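Gatdale Playhouse open day: visit notes
2018-09-01

The Gatdale Playhouse opened its backstage areas to the public for one day ahead of the spring season. The venue is run by the Brandari company, which programs improvised comedy and short-form theatre in the main room and teaches classes upstairs. I attended the 11 am technical tour and stayed for the afternoon workshop.

The main room seats 142 on fixed raked benches. The stage is a shallow thrust, masked on both sides, with two entrances upstage and one through the audience. Improvised shows here run without a set, so the lighting rig is hung once in March and left in place for the year. The operator works from 40 stored states and selects them by hand during a scene. There is no cue list. Blackouts are called by the operator, who sits at the rear of the seating with a clear line to the performers.

Sound is handled from the same position. The house library holds 616 effects and music beds, sorted by mood and length. A second operator is rostered only for the long-form shows.

The tour then went through the dressing rooms and along the rear corridor.
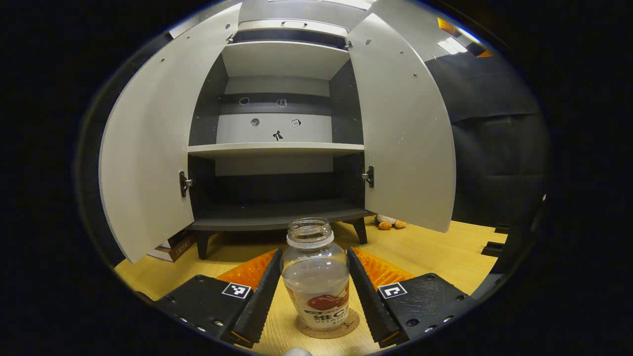 Cabinet with both doors open.

The upstairs floor has two rehearsal rooms. The larger has a sprung floor and a mirror wall that can be curtained off. The smaller is carpeted and used mainly for the Flakden course, an eight-week beginners' program that covers offers, status and scene endings. Classes finish with a short performance in the main room on a weeknight. Enrolment is by form at the box office, and the waiting list for the next intake was already open.

The workshop ran for 90 minutes in the larger room. Exercises were standard: name games, one-word stories, then two-person scenes from a single suggestion. The instructor stopped scenes early and gave one note per pair. Participants rotated partners after each round. The pace was good, although the room echoes badly when everyone works at once, and the notes were hard to hear from the back.
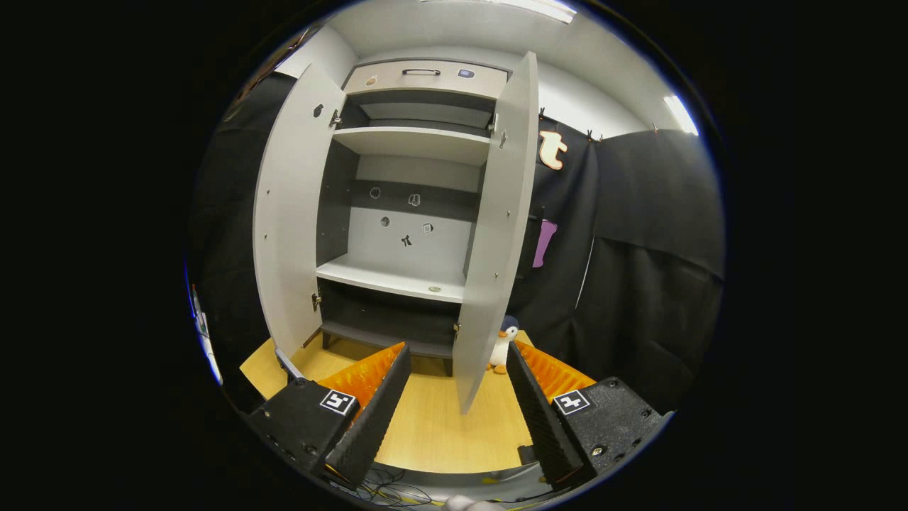 A 20-minute set by the house ensemble, Cui, closed the program. The format was a montage from one audience suggestion, with edits made by crossing the front of the stage. Two of the lighting changes arrived before the edits they were meant to follow. Diction was clear throughout and no microphones were used.

Access: street-level entry, one lift, two wheelchair positions in the front row. The 725 bus stops opposite the theatre. Parking behind the building is limited to staff on show nights. Tours were free and bookings were taken at the door.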